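Household and Workplace Automation: Frequently Asked Questions

Dilstead Centre for Applied Automation
Public Information Service
Last reviewed: Wednesday, January 31, 2024

The Centre receives regular enquiries from residents, care providers and small manufacturers about what robots can be expected to do at home and on the shop floor. The answers given on this page reflect the Centre's own trials and its discussions with member organisations. They are not purchasing advice.

Can I buy a robot that will do my housework?

Not as a single machine. Robotic vacuums and mops are well established, and robotic lawnmowers are in use across the region. Each performs one task on a more or less level surface. A general-purpose household robot, able to move from the laundry to the kitchen to the bedroom and do useful work in each, is not something the Centre is currently able to recommend to a member of the public.

Why is making a bed considered difficult?

A plate or a tin keeps its shape when it is picked up. Bedding does not. The robot must find an edge or a corner in a heap of fabric, take hold of one layer without catching the layer beneath, and then move it while its shape changes continuously. Beds are also commonly placed against walls, so that only part of the mattress can be reached from the open side.
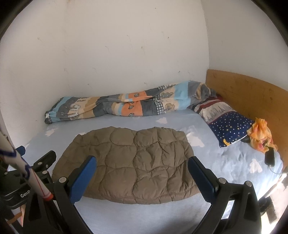 Sorting is the part of bedroom tidying that enquirers most often overlook. Before any bedding can be straightened, a machine has to decide what belongs on the bed and what does not. A quilted jacket spread flat on a cloud-print sheet is easily taken for a small blanket, and a phone lying near the pillow with its charging cable attached must be recognised and moved with care, or left where it is. A person makes these decisions without noticing them. In the Centre's Serus trial, which covered 26 ordinary bedroom tasks, errors of sorting were recorded more often than errors of grasping.

What was the outcome of the Serus trial?

Of the 26 tasks, six were completed without human assistance on the first attempt. These were chiefly tasks involving one item and a clear surface, such as placing a single cushion at the head of a made bed. Tasks involving a duvet or a fitted sheet required assistance in every case. The full report may be requested from the Centre's enquiries desk.

How do robots learn chores of this kind?

Several methods are in use. A robot may be guided remotely by an operator, it may practise in simulation, or it may be trained on recordings of people carrying out the task with a hand-held gripper. The last method has become popular because recordings can be made in ordinary homes, where the lighting, furniture and clutter are those the machine will eventually encounter. Recordings of soft items need particular attention, as one article may hide much of another and the outline changes each time it is handled.
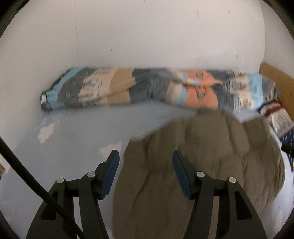 Two-jaw gripper, open, at a bed with a heaped olive-brown cover and patterned bedding along the wall.

Would a robot shaped like a human hand perform better?

Possibly, for some tasks. Multi-fingered hands can adjust their hold on an object in ways that a simple gripper cannot. They are also more expensive, more easily damaged and harder to control. Many fabric-handling tasks can be approached with two fingers, provided the machine can judge where to pinch and how firmly. The Centre takes no position on which design will prevail.

Can machines fold laundry yet?

Under controlled conditions, some can. Towels and other rectangular items are the most reliable, particularly when presented one at a time. At the Chu Street demonstration room, a bench-mounted system folded 43 hand towels in one supervised session at a rate well below that of a practised person. Shirts, socks and fitted sheets remain difficult. Commercial laundries have long used folding machinery, but staff generally feed each article in by hand.

Are workshops and factories further ahead than homes?

In most respects, yes. A workshop can be arranged to suit the machine. Parts arrive in trays, the lighting is fixed, and staff are trained to keep clear of the work area. The Grodik pilot, conducted with a local upholstery firm, installed a robot arm for stacking cut foam blocks, and it remained in service for 22 weeks. The same arm was assessed for lifting cut fabric from the cutting table, and this part of the pilot was discontinued after repeated double picks.

Is it safe to have a robot arm in the home?

Any arm capable of lifting a wet blanket is capable of causing injury. Enquirers should ask suppliers about force limits, emergency stops, and behaviour around children and pets. Equipment designed for industrial use should not be installed in a dwelling without professional assessment.

How can I take part in a trial?

Households in the Dilstead area may register their interest in writing. Renters should obtain the consent of their landlord before applying. The next intake is open to households of any size, and applicants will be asked to provide a simple floor plan.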